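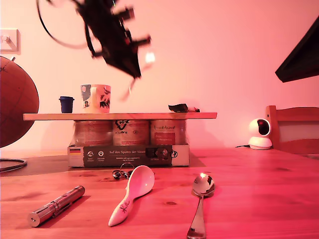
Filed under: Home Upkeep > Checklists

Winter walk-through, Brirnlow house, ground floor

Checked by Nia Skyrme, February. Marks are OK, FIX or WATCH. Comments are mine unless noted.

1. Smoke alarms – OK
Both tested with the button. The hall one chirped last month and got a new battery. Write the date on the next battery with a marker.

2. Carbon monoxide alarm – FIX
Past the replace-by date on the back. It still beeps when tested, but the test only checks the horn. Nelu Moldovan is ordering a new one.

3. Outlets and switches – OK
Plates tight, no scorch marks, nothing buzzing. The kitchen GFCI trips and resets. One plate in the back bedroom had a cracked corner and has been replaced.

4. Extension cords – FIX
The space heater was plugged into a power strip again. It goes straight into the wall. The strip has been moved to the desk.

5. Lamps and colored lighting – WATCH
Use the wattage printed on the socket or lower. Keep fabric and paper away from bulbs. Do this check under ordinary white light as well, as browned plastic is hard to spot under pink or red.

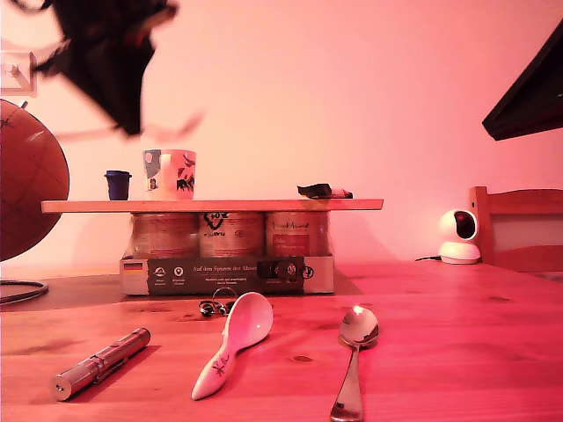 Tabletop and wall under the pink light.

6. Water heater – OK
Set to 120 last year and left there. Pan under the tank is dry. The relief valve was not tested this time.

7. Dryer vent – FIX
Lint packed at the elbow. Cleared what I could reach from inside. The outside flap sticks half open and needs a new hinge pin.

8. Shelves and stacked items – WATCH
Tall bookcases are strapped to studs. Push down on each end of any loose board before putting weight on it. Heavy things go low. No glass on anything that isn't fastened.
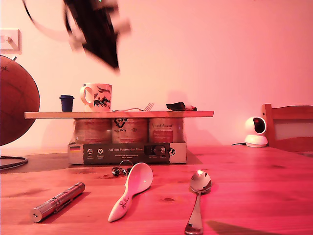 Item 8: board resting on three cans.

9. Floors and walkways – OK
Clear path from both bedrooms to the front door. The rug by the sink has a new pad under it.

10. Windows and exits – FIX
The side bedroom window is painted shut along the bottom. Score it with a utility knife and try again. If it won't open, it can't be listed as a second way out. 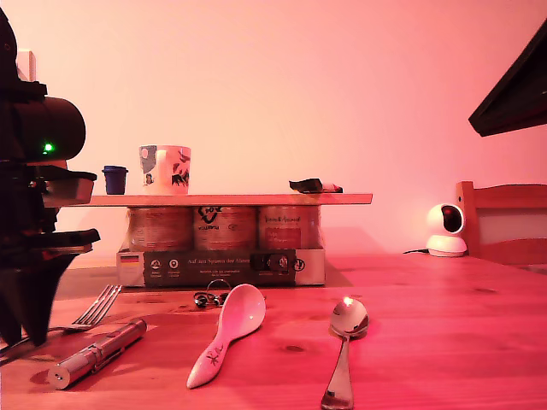 The front and back doors both open without a key from inside. The back deadbolt is stiff in cold weather – graphite helped last year.

11. Fire extinguisher – OK
Needle in the green, pin in place, bracket tight.

Recheck all FIX items before the end of the month.

2 comments
10 shares

Related
Reading the label on a space heater
How to clean a dryer vent from the outside
Freeing a window that has been painted shut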